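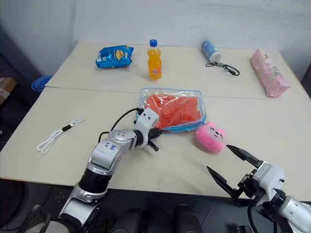 What snacks do you pack for a long night train?

Travel Talk > Food and packing
Started by kchiba74, May 24, 2018

kchiba74 wrote:
Hello everyone. In October I will take the night train from Clevwood to Cudow with my cousin Haruna. The trip is 274 miles and it has no dining car. Last time I brought chips and orange soda, and I was thirsty until morning. What do you pack so you can sleep well and not feel sick? I would like simple food that does not smell strong, because we share the compartment with two other people.

Noguchi_Line wrote:
Boiled eggs are out, then. I take rice balls with salted plum, and a banana. Please don't buy food at Clevwood station. The small shop next to the platform closes before the night train comes, and the other one is on the wrong side of the tracks.

skurnent_fan wrote:
I disagree about the chips. Salt is good if you drink plain water with it. I always bring one bag and one liter of water, and I sleep fine. The soda is the problem, it is too sweet for the night. 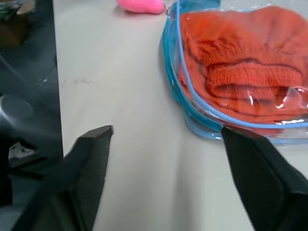 H. Uchida

I am the cousin. Kanako forgot to say that she ate the whole bag before the first stop! For me the important thing is the packaging. I put everything in clear pouches, so I can find my things when the lights are low. Paper bags make too much noise and people get angry.

Noguchi_Line wrote:
Pouches are fine for nuts. For rice balls I prefer a hard box, or they become flat under your coat.

skurnent_fan wrote:
A hard box takes too much room. The shelf over the lower bed is very narrow. I put my box there once and it fell on the man below me. He was polite about it, but I was ashamed all night.

kchiba74 wrote:
Thank you for the answers. Does somebody know if there is hot water on this train? I would like to bring tea bags.

Noguchi_Line wrote:
There is a tap at the end of car 20, near the conductor. Bring your own cup with a lid. It was working when I went in the winter, but go early, the line becomes long after the first hour.

H. Uchida wrote:
Then I will bring two cups, Kanako. You bring the tea and the bananas. And please let us buy the chips after we arrive.

kchiba74 wrote:
One small bag. I will eat it in the corridor.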